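Chapter 7
Arranging with Artificial Stems

In this chapter you will meet:
stems and their wires
choosing a vase by its neck
turning leaves to face the room
clearing up and storing what is left over

Most people who come to an evening class in flower arranging have, somewhere at home, a vase of artificial flowers that they are slightly ashamed of. It was bought in a hurry, or given by an aunt, and it has stood on the same windowsill ever since, with all its heads pointing the same way and a fine grey bloom of dust along the petals. If you are one of those people, you are in very good company, and I hope that by the time you reach the exercises you will have gone and fetched that vase and tipped the whole lot out on to the kitchen table (put a cloth down first, as the cut ends of the wires can scratch a polished top quite badly).

I learned on fresh flowers, as most of us did in those days, and I came to the artificial kind rather grudgingly when I was asked to fill the entrance hall at Flurholm one April, with a budget that would have bought fresh roses for a single week. We ordered 400 stems from Hetilach, they arrived squashed flat in long boxes, and I remember looking at them on the Friday evening and thinking I had made a dreadful mistake. Every leaf was folded against its stem. By the end of the weekend, after a great deal of bending and coaxing, they had become something I was really rather fond of, and a good deal of what follows comes from those two days.

7.1 The stem comes first

A fresh stem leans where it wants to and you work around it. An artificial one usually has a wire inside a plastic covering, and it will stay more or less where you put it, so the shape of the arrangement is your job from the very beginning. Hold each stem by its lower third and draw the upper part gently through your fingers until it has a slight curve. Do this with every stem, even the ones that will stand at the back! A perfectly straight stem is the thing the eye catches first.

Before you put anything into water-tight glass or pottery, lay your stems on the table in their kinds: the large flowers together, the small filler flowers together, the bare greenery in a pile of its own. I keep mine pointing the same way, heads at the far side, though I will admit that the piles have generally wandered into one another by the time the tea is made.

7.2 Vase and neck

The neck of the vase does most of the holding. With a narrow neck, a few stems will support each other with nothing else needed. With a wide one, you will want to gather the stems in your hand first, cross them a little low down, and lower the whole bunch in together, keeping hold until the ends have found the bottom. Clear and coloured glass both look well, but you must remember that the stems may show through, and a tangle of bent wire is not a pretty sight. An opaque pot is kinder to beginners. The tall Bañuelos shape, which comes up again in Chapter 9, needs a stem of at least 18 inches.

7.3 Leaves

Leaves are where artificial arrangements are won or lost, in my opinion. A moulded leaf nearly always has two sides of different character, often a darker face and a paler back, and a bunch straight from the box will show you a muddle of both. Some muddle is pleasant and looks natural. Too much of the pale side, though, and the whole thing seems to be turning away from you. Step back to the doorway, look, and then go in and turn the largest leaves one at a time, starting at the top where they crowd together and working down towards the rim.

Figure 7.1 Green stems in a pink glass vase, the pale undersides of the leaves showing, with a peach rose and further stems still on the table.

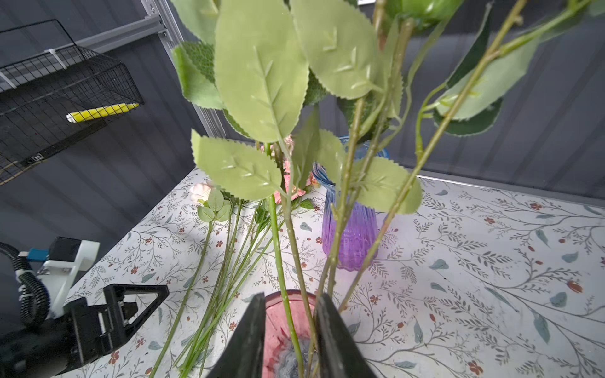 Ramil Dagdag wrote to me after the first edition to say that he never turns the leaves at all until the arrangement has stood in its place overnight, since the light in his sitting room comes from one side only and he kept having to do the work twice. I have tried it his way and it suits a side table very well. For a dining table, which is seen from all round, I would still do the leaves before you carry the vase through.

7.4 What is left on the table

You will nearly always have stems over. Please don't squeeze them in for the sake of using them up. Wipe them with a barely damp cloth, lay them lengthways in a box with tissue between the heads, and write on the lid what is inside. Short pieces and single leaves can go in a jar, and they come in very handy for the small posies in Exercise 3.

Exercise 1. Take an old arrangement apart completely and sort the stems by kind. Curve each one before returning it to the same vase.

Exercise 2. Put the same bunch first into a narrow-necked vase and then into a wide one, and write a few lines on what you had to change.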